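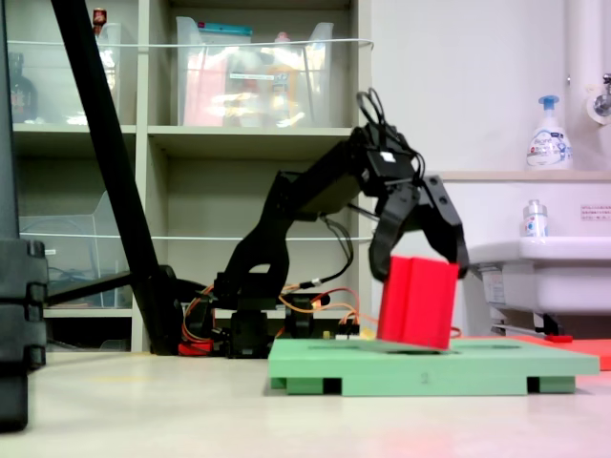

**Nursery blocks to cost £410 a set, and parents want to know why**

3 September 2021

A set of floor play equipment made up of tall red blocks, a mat and a low green board on short feet will go on sale next month at £410, its maker Troluletti has confirmed. The company says the set, called Jollska, will "change how small children think about space". It has yet to say how it knows.

The board has a shallow oval dip in its top. According to the sales leaflet, the dip invites a child to "pause, place and reflect". The block that goes with it is a tall, boxy shape with a groove down the front, and the leaflet spends most of a page on the groove.

Troluletti bases its claims on a trial in 22 nurseries, which ended in March. Staff were asked to fill in a form each time a child played with the set, and 3,168 forms came back. The company says the great majority were positive. It would not release the forms, or the questions on them, and there was no comparison with ordinary blocks.

"If you put something new on the floor, children will go to it," said Siham Fawzy, who manages one of the nurseries that took part. "They did the same with the cardboard it came in. I liked the set, I would have it back tomorrow, but I couldn't tell you it taught them anything our old bricks don't."

Wim Van Loon, head of design at Troluletti, said the trial was never meant to be a scientific study. Asked why the leaflet describes the set as "proven", he said the wording was being looked at.

He defended the price, saying that the board had gone through three versions before the height was right. A higher one made children stand to reach it, he said, and a flat one was treated as part of the floor. That sounds sensible enough – though it is an argument for a low board, and low boards can be had for a good deal less than £410.

Two nursery chains, Ghanem and Fatia, have been named by the company as early customers. Ghanem said it had ordered one set, for a single site. Fatia said it was "in conversation" and had not ordered any.

Clifford Sandhu, whose daughter attends a nursery in the trial, said parents had since been asked to help raise money to buy the set. He has not given anything so far.

"She's three," he said. "She plays with a saucepan lid at home and seems quite happy."

Spare blocks will be sold separately. Troluletti has not set a price for them.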